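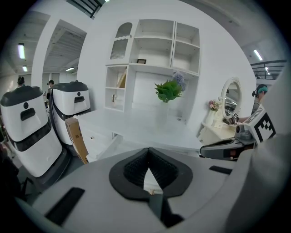 About Joltano

Hi, and thanks for clicking through! Joltano is a small storage and shelving shop, and I'm the one who started it, with one drill and a very patient landlord. These days there are 4 of us and a van called Kingi (it came with the name painted on the door, and we got fond of it).

What we do is pretty simple. You have a room with too much stuff in it, and we help you find somewhere for the stuff to go. Mostly that means shelves. I love a tall white shelving unit against a white wall – it takes up so much less of the room than you'd expect, and you get to use all that height that was just sitting there. We also fit vanities, hall cupboards and the odd pantry.

How it works

Send us your wall measurements and a list of what you want to put away. I mean a real list, with the slow cooker and the Christmas lights on it! I'll call you back, we'll talk it over, and then we come out to measure again. Fitting a single unit usually takes us 2 days. You don't need to empty the room first, but please clear a path to the wall.

Our ranges

Sakis is the tall one, 78 inches high, with shelves you can move up and down. Ziren is the low one for under windows, and it's the one my own kids' board games live in. Both come in white, and we'll paint either one if you bring us a color chip.

Where to find us

The workshop is at 51 Ziren Street, around the back past the loading door. We're closed for two weeks every July. Parking is free on our side of the street, and the coffee's free too if you don't mind it strong.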